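Part 3: Washing your down duvet at home

Okay, so you've read the care tag and it says machine washable. Great! Set aside a whole morning, drying takes forever. I do mine in August with the windows open.

1. Take the cover off and go over the seams with your fingers. Sew up any gap first (two or three small stitches will do).
2. Load the duvet loosely. If you have to shove it in, go to a laundromat with a bigger drum.
3. Add 20 ml of down wash. No fabric softener, please!
4. Run the gentle cycle on warm, then rinse twice.

Caution: a wet duvet is seriously heavy. Lift it from underneath with both arms or you'll tear the baffles inside.
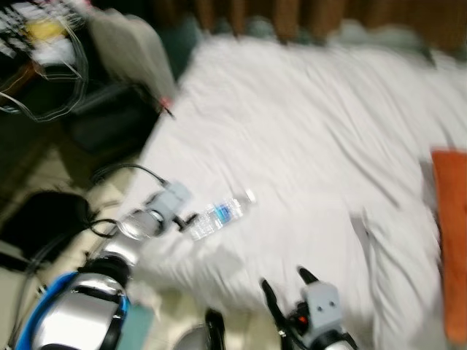 Miroslava Polishchuk wrote in to say that one extra rinse wasn't enough for hers, and she'd keep going until the water runs clear, even if that means a fourth round. Fair point, and I've started doing the same with my older one.

5. Tumble dry on low with a few clean tennis balls. Stop every 20 minutes, pull it out and break up the clumps by hand.
6. When it feels dry, give it one more round anyway (mine always has a damp corner).

Note: hang it over a rack overnight before the cover goes back on.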